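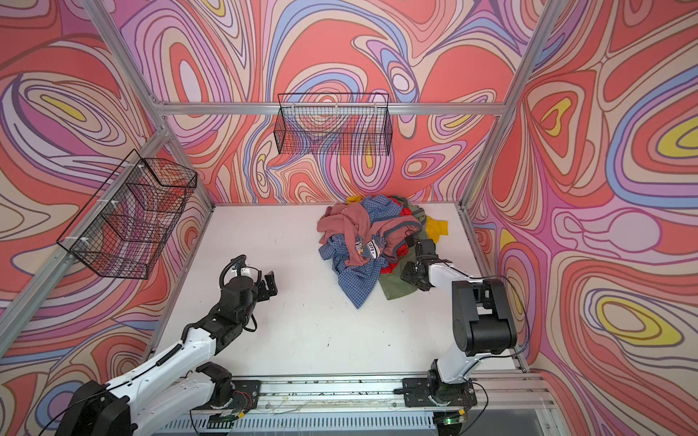
How to sort your clothes before moving to a smaller home

When I moved to my flat in Clodby, I had one closet for everything. I made many mistakes, so I write down the method that finally worked for me.

Start on a Saturday morning, while you still have energy. Take out one category only, for example sweaters, and put all of it in a heap. Then make three groups: keep, give away, repair.

Try on anything you are not sure about. If it does not fit now, it goes to the second group. I was too soft with this rule the first time – and I paid for moving two boxes I never opened.

Repairs need a date. Write it on paper and pin it to the bag. After that date the bag leaves the house.

Fold the "keep" group and measure the pile against your new shelf. Shelves in older houses, like those in Lurkilach, are often not deep, so fold sweaters in three parts.

Winter coats go last. Leave them on hangers and cover them with an old sheet for the trip.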